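Learning Center > Young Readers > Everyday Science

Why Do We Sort the Laundry?

June – Text by Maëlle Simard

Clothes are made of fibers, which are very thin threads twisted and woven together. Color is added to these fibers with a dye. Most dye stays where it belongs, but new or dark clothes may let a little of it go in the wash. The loose dye floats in the water and can settle on other clothes. White cloth shows it most clearly.

For this reason, many families make 2 piles before washing: one dark and one light.

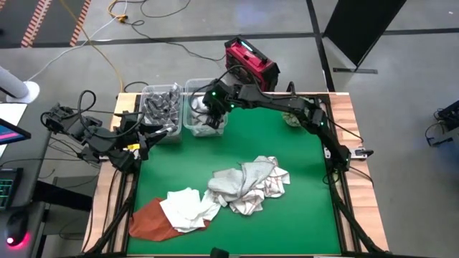
Darker cloth in one clear bin, white and light gray items in the other.

Water temperature also matters. Many labels show a small tub with a number inside. The number 30 means that the water should be no warmer than 30 degrees Celsius. Hot water can loosen more dye, and it can make wool shrink. Wool fibers are covered in tiny scales – when they are heated and rubbed together, the scales lock and the cloth becomes smaller and thicker.

Before sorting, readers should empty all pockets and turn dark clothes inside out. An adult should always handle the detergent. 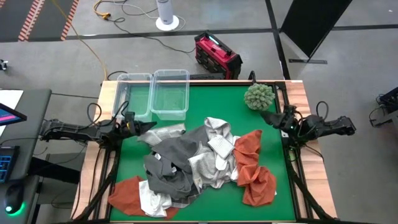

Skanen asks whether a red sock can really turn a whole load pink. It can, if the sock is new and its dye is loose. Washing it alone the first few times lowers the risk.

Contact | © Prirkness Learning Center | Back to top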